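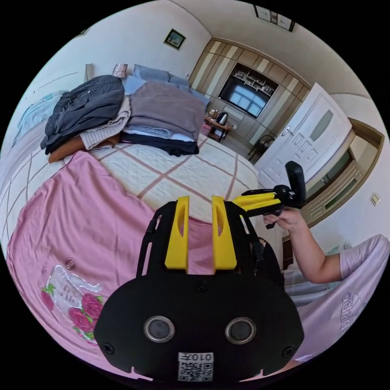
How Folding Works
Why clothes get folded, what happens to cloth when you fold it, and how to do it yourself

Almost everybody wears clothes that somebody has folded. A shirt is folded before it goes in a drawer, a blanket is folded before it goes on a shelf, and a bedspread is often folded down at night and pulled up again in the morning. Folding is an old job, and there is more to it than you might think.

What is a fold?

A fold is a place where a flat piece of cloth bends back over itself. If you fold a towel once, it covers half the space and is twice as thick. Fold it again and it covers a quarter of the space and is four times as thick. The amount of towel has not changed. You have only changed its shape.

You can test this with a sheet of paper. Fold it in half, then in half again, and keep going. After three folds it has eight layers. After six folds it has 64 layers, and it will be very hard to bend. Cloth does the same thing, only it gets thick sooner. That is why people fold a blanket just a few times and then stop.

Why not just stuff everything in a drawer?

You can, but two things will happen. The first is that the drawer fills up fast. A crumpled shirt has a lot of air trapped in it. A folded shirt lies flat, with much less air between the layers, so more shirts fit in the same drawer.

The second thing is wrinkles. Cloth is made of threads, and threads are made of tiny fibers. When cloth is squashed into a ball, the fibers bend in all directions. If they stay that way for a long time, they hold the bend, and you see a wrinkle. Folding makes bends too, but only a few of them, and they are straight. These straight lines are called creases.

Some fibers hold a bend more than others. Cotton and linen wrinkle easily. Wool is springy and goes back to its shape. Polyester, which is made in factories, hardly wrinkles at all. Look at the small label sewn inside your shirt to find out what it is made from. Many clothes are a mix of two kinds.

Knit and woven

Most cloth is made in one of two ways.

Woven cloth has threads that cross over and under each other, like the strips in a basket. Bed sheets, jeans and many jackets are woven. Woven cloth does not stretch very much, so it makes neat, sharp folds.

Knit cloth is made of loops. Each loop hooks into the next one. Sweaters are knit, and so are T-shirts, although the loops in a T-shirt are so small that you may need a magnifying glass to see them. Knit cloth stretches when you pull it.

This matters for putting things away. A heavy sweater on a hanger pulls down on its own loops, and after a while the shoulders get bumps and the sweater gets longer. So sweaters are usually folded. A woven jacket can be hung up or folded.

Why a bed is a good place to fold

A bed is wide, flat and soft, and it is usually close to the drawers or the closet. You can spread out a whole shirt on it with the sleeves open. There is also room to make piles at one end while you work at the other.

Make the bed first. If the bedspread is pulled smooth, the clothes will lie smooth on top of it. Many bedspreads are quilted. This means they have a top layer, a bottom layer and a soft filling in between, with lines of stitching that go through all three. The stitching keeps the filling from sliding down to one end.

If the bedspread has a pattern of lines or squares, you can use it as a guide. Put the edge of the cloth along one of the lines and you will see right away if it is crooked.

How to fold a T-shirt

1. Lay the shirt on the bed with the front facing down.
2. Smooth it with your hands, starting in the middle and moving out to the sides.
3. Fold one side in toward the middle of the back. Turn the sleeve back so that it lies flat.
4. Do the same with the other side. You should have a long rectangle now.
5. Bring the bottom hem up to the collar.
6. Turn the shirt over. The front will be on top.

If your shirt has a picture or a name printed on it, you may find it easier to pick out from a pile when the print is on top.

How to fold a blanket

A blanket is big, and it goes better with two people. Each person holds two corners. Walk toward each other until the corners meet, and one person takes all four. The other person picks up the fold that is hanging down. Then do it again.

If you are by yourself, lay the blanket on the bed and match the corners there. Start with the long way. When it is narrow enough, fold it up from one end.

A blanket that measures 41 inches on each side, folded in half one way and then in half the other way, makes a square 20 and a half inches on each side. Measure your shelf before you decide how many more folds you need.

How to make a pile that stays up

Piles fall over when the heavy things are on top or when the edges do not line up. These rules help:

Put the biggest and heaviest pieces at the bottom.
Put the folded edge facing out, toward you. It is rounder and neater, and you can take hold of one piece without pulling out the ones next to it.
Make all the pieces in one pile the same width, as nearly as you can.
Start a new pile before the old one begins to lean.

You can sort piles in different ways. Some families make one pile for each person. Others sort by kind, with pants in one pile and sweaters in another. Sorting by where things go is quick too, as each pile can be carried straight to its own drawer or shelf.

Try it: the wrinkle test

You need two cotton handkerchiefs or two cotton napkins that are the same, some water in a spray bottle, and a heavy book.

Spray both pieces of cloth until they are damp. Fold the first one neatly into a square. Crumple the second one into a ball. Put them side by side on a tray and lay the book on top. Leave them for 24 hours.

Take the book away and open both pieces. Count the lines you can see in each one. The folded cloth should have a few straight lines, and the crumpled cloth should have too many to count easily. Now spray both pieces with water again, smooth them flat with your hands and let them dry. Many of the lines will fade. Water lets cotton fibers move again, and they dry in their new position. An iron does the same job faster with heat, but ask a grown-up to do any ironing.

Do the test again with a piece of polyester cloth if you have one, and write down what is different.

Questions children have sent us

Do I have to fold socks?
Socks are mostly kept in pairs so that they do not get separated. You can lay one on top of the other and fold them over once. Rolling them into a tight ball stretches the top band.

Can I fold clothes that are a little damp?
No. Wait until they are dry. Damp cloth inside a closed drawer can start to smell, and mold can grow on it.

Why does my folded shirt still have lines in it?
Those are creases from the folds. They usually drop out after you have worn the shirt for a while, because your body is warm and you move around.

Words to know

Crease: a line left in cloth where it was folded or pressed
Fiber: a very thin hair of cotton, wool or other material
Hem: an edge of cloth that is turned under and sewn down
Knit: made of loops that hook together
Quilted: made of layers that are stitched together
Woven: made of threads that cross over and under

From the Stendbridge Children's Pages, Around the House series. Last updated 8 September 2026.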